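Bellness Follow – Step-Through Electric Bike

We have been selling the Follow in our shop for a good while now, and it is still the bike we roll out first when someone comes in and says they haven't ridden since high school. You step straight through the frame, you sit up nice and tall, and the motor comes in so gently that most people laugh a little on their first trip down the block (we love that part!).

The 439 Wh battery slides out from behind the seat tube with a turn of the key, so you can carry it upstairs and charge it next to the toaster if that suits you. Riders in our hilly part of town tell us they get 27 miles out of it without trying very hard – more if you stay in the lower two assist levels. 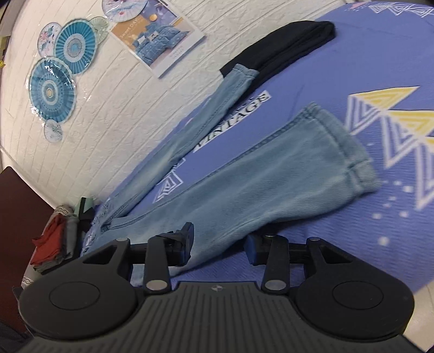
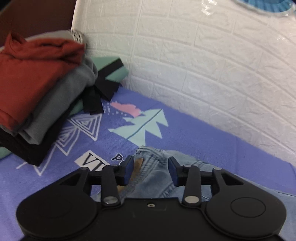

Words by Atieno Chege | February 6, 2024

New for this year is the Urquhart saddle, wider at the back and a good deal softer than the old one, and a full chain case that keeps your pant legs clean on the way to work. The rear rack is welded on and takes most clip-on bags, and we're happy to fit a child seat while you wait.

Motor: rear hub, 250 watts
Battery: 439 Wh, removable, lockable
Gears: 7-speed twist shift
Brakes: hydraulic disc, front and rear
Wheels: 26 inch, puncture-resistant tires
Colors: Sage, Cream, Brick
Frame warranty: five years

Every Follow is put together and test ridden by Kibet Massawe in our own workshop before it goes home with you, and the first tune-up is on us. Call ahead if you'd like to try the Cream, as we only keep one on the floor.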